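Building an arm in the Clekinden shop: questions we keep getting

Most of these came in after the November open evening. The answers are mine, and the rest of the shop doesn't agree with all of them.

What is the Jakus?

A small robot arm for a workbench, built by four members of the Clekinden shared workshop. It picks things up and puts them down somewhere else. The name came off a box of salvaged bearings.

Is it useful?

Not yet, and I have my doubts about later. My original plan was to have it load blanks into the drill press fixture. I can load a blank by hand faster than I can explain the job to the arm. If you need parts moved today, move them.

Then why build one?

Because three of us wanted to and I was outvoted on spending the money on a better bandsaw. I have learned a fair amount about gearboxes, most of it expensive.

How much has it cost?

The kitty stands at 2076 dollars spent. That covers motors, drivers, the power supply, aluminum stock and one controller board that we killed by plugging it in backward. It doesn't cover anyone's hours. When a build page quotes you a total for a home arm, check whether the author already owned a lathe.

Can I build it in an apartment?

You can assemble it in one. Cutting the base and boring the shoulder housing needs a proper machine and tolerant neighbors. You also need something heavy to bolt it to. Our first test was on a folding table and the table moved more than the arm did.

Which software do you run?

Motion planning is a package called Hillus, which one of the others swears by. It is free, the manual is thin, and the default speed limits are set far too high for a machine made of parts like ours. Change them before you power up the motors. I mean before.

Do you use a simulator?

Yes. Evangelista, which is our own pile of scripts on top of a physics engine. Every new motion gets tried there first, and I'll give it this much: it has saved us from some bad crashes. A wrong sign in a joint angle costs nothing on a screen.

So if it works in simulation, it works?

No. This is the question I get most and the one where people least like the answer. In simulation the joints have no slop unless you put some in, the friction is whatever number you typed, and no cable ever snags on a vise handle. We ran one pick-and-place routine 3000 times in Evangelista without a miss. On the bench, the same routine missed on the first Friday we tried it, and went on missing until we measured the backlash in the elbow and wrote it into the model.

Does a better-looking simulation help?

Less than the screenshots would have you believe. Wood grain and soft shadows are worth having if a camera is going to feed your program, and even then I'd want proof from real camera footage. For checking whether the arm reaches a spot without hitting the plate it's working over, plain gray boxes would do. We spent a weekend on surface textures that I would like back.
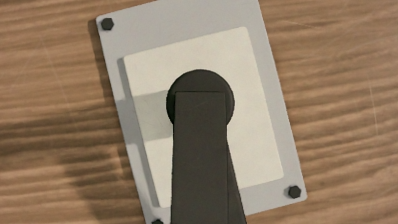 Evangelista disagrees with me by email – that is the name one of our members signs with, and where the scripts got theirs. The view from overhead, the message says, is where you catch bad alignment early, and a bench that looks like a bench makes people notice mistakes they would skip past in a wireframe. Fair enough. I still want a caliper on the real part before I believe any of it.

How accurate is the real arm?

It depends on which direction it came from, which tells you most of what you need to know. Approach every target from the same side and it gets a good deal better. We haven't published a figure and I'd be careful with anyone who has one for a hobby arm and doesn't say how it was measured.

Is it safe to stand next to?

Treat it as if it isn't. The emergency stop cuts motor power, and with the power cut the shoulder sags. Keep your hands out from under it. Visitors stay behind the tape on the floor.

Can I get the drawings?

Ask at the shop in the evening, after 7. There is a 20 dollar deposit on the printed set, returned when the set is. The base plate drawing has an error in the hole spacing on sheet two, corrected in pencil.

Will there be a second version?

There is talk of one. I have asked for the bandsaw first.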